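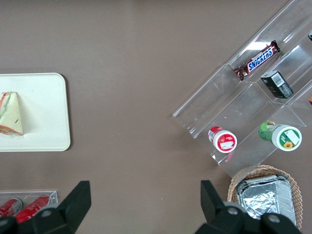

Snack counter table from the wrist camera, sandwich on the tray, foil container in the basket.

Posted Sunday, 16:40 by Yamila Henríquez
Filed under: Support > Demo kit > Arm stops mid-task

Hi all, me again! We had the Arancibia open day this morning and the snack counter demo kept stopping on us, so I'm writing it all up while I still remember it. The kit is the usual Golteo arm with the Flametti gripper, running the Fistell build we got in September.

What happened: a visitor picks something, the arm heads off nicely, gets over the basket and then just hangs there with its fingers open. No error on the screen, only "waiting for grasp" (for ages). It did this on 2 runs before the first group had even finished their coffee, and a very patient boy in the front row asked me if it was thinking.

Things I tried, in order:

Restarted the arm. No change.

Restarted the laptop as well. Worked once, then the same again.

Moved the basket a bit nearer the middle of the table. Seemed better, but I wouldn't swear to it.

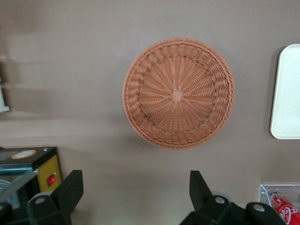 Then I went digging in the settings and found the grasp timeout was set to 800, and I'm fairly sure ours was nearly double that at the last visit – my old notes say 1,536. I put it back to the old number and we got through the whole afternoon group without a single hang, which got a proper round of applause!

So two questions please. Did the September build reset that value, or did one of us do it? And is it safe to leave it at 1,536 for the school visit, or do you want me to try something in between first? I've kept the logs from both sessions and can send them tonight – just tell me where to put them.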